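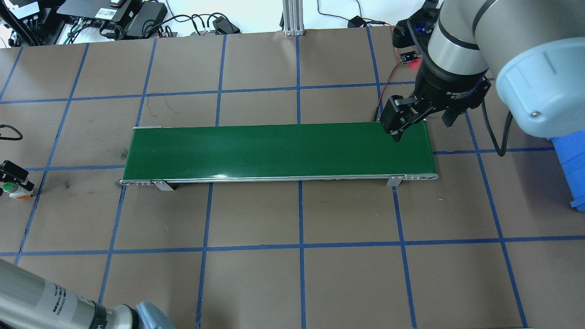
The Long Green Belt

285 shares | 9 comments

My grandmother papered her kitchen table every February, when the seed orders came in and had to be divided among the cousins. She used whatever brown paper had come into the house around parcels over Christmas, ironed on low, and she drew lines on it with a carpenter's pencil so that every cousin had a square and no cousin could argue. I thought of that table, and of her iron, the whole way home from Clulley, where I had spent a Saturday among people who feel strongly about brown paper, blue tape and short conveyor belts.

I went because of Guangming Tan, who fits out work tables for small firms that sort and pack things: buttons, bulbs, spare parts for lamps, and in one happy case, licorice. He had written to me after a piece I did on sewing boxes, a very kind letter that ran to four pages (two of them about hinges), and at the bottom he had added that if I liked a well-kept table I ought to come and see some. I do like a well-kept table. I packed a sandwich and went.

The paper comes first, he told me, before I had my coat off. It goes down in one piece if the roll is wide enough, pulled snug and folded under like the corner of a bedsheet, and then it is left alone overnight to relax. After that comes the tape, the blue kind that painters use, laid in long strips one way and then the other until the whole top is a grid of big squares. Guangming snaps a chalk line for the first strip and works from that one by eye, and his eye is very good. His business partner, Xiaoyan Ren, measures every strip. They have been having this disagreement for nine years, and I believe they both enjoy it enormously!

"You give a thing a square and people put it back in the square," Xiaoyan said. "You give it a shelf and they put it near the shelf."

I have since tried this on my own desk with the scissors, and I'm sorry to say she is right.

Then there is the belt, and I should confess that I had only ever thought about conveyor belts at the grocery store, usually while wondering whether I'd forgotten the eggs. A tabletop one is a much more companionable thing. The sort Guangming likes has a smooth belt in a deep bottle green, with enough gloss to it that it brightens a dull room, and a plain aluminum rail running along the side. He is fond of the green. Black hides the crumbs, he says, and white shows every scuff by the end of the first week, but on green you can see a stray button from across the room and go and get it.

He lays a belt across the middle of the table, lengthwise, so there is paper in front of it and paper behind. Peiyu Lu, who packs bulbs for a nursery in Whitlock, asked for hers to go along the back edge instead, and then telephoned within the month to have it moved. "I'd lost half my table," she told me. "All that space at the front and nowhere for anything to come from." She keeps the squares nearest her for tulips and the far ones for whatever she's cross with, and the day I spoke to her that was the alliums.

Looking after a belt is mostly a matter of wiping. A damp cloth, a drop of dish soap, then a dry cloth, and go gently near the rail, where grit likes to collect. Guangming goes over the bolts with a hex key at the change of each season and says good morning to them (he does, I heard him). The paper gets replaced when it goes soft at the corners, and the tape comes up best if you pull it back low and slow over itself -- yank it and you'll take the paper along with it. Xiaoyan had 60 yards of fresh paper leaning by the door when I arrived, and she let me help fold a corner. Mine was redone after lunch, very tactfully, while I was being shown the tape.

They sent me off with the tail end of a roll, enough for my kitchen table with a bit over. I've ironed it. The seed packets are still in their envelope on the windowsill, and my cousin in Ginton has already called twice about the beans.

Share this story | 90 likes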